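Chapter 4. What a Label Promises

Last updated: December

Pick up any packet of crackers and read the front before the back. The front says "crafted," "premium," "baked with care." None of these words has a fixed meaning that an inspector could test. A factory filling 2000 boxes an hour may use them as freely as a village bakery, and many do.

The Pembridge oat biscuit is the case we follow in this chapter. Its maker, Trerier, sold it for years as a plain product. Then the box was redrawn, the word "artisan" went on, and the price rose by 31 cents. The recipe stayed the same. Cengiz Dağdelen, who bought for a small grocery chain at the time, asked what had changed and was sent a brochure.

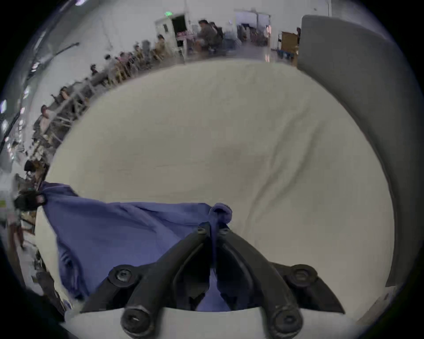
Does a higher price mean better ingredients?

Sometimes, but price alone is weak evidence. Butter costs more than palm oil, and so does a new box. Read the ingredient list, where items run from most to least by weight, and compare it with a cheaper packet.

Be just as careful with claims about taste tests. A panel of 50 people who were handed free biscuits will tend to be kind. Ask who paid for the panel, and which rival products were left out.

We use cookies to improve your visit. By continuing to read, you accept our cookie policy.

Section 4.1 begins with the word "natural."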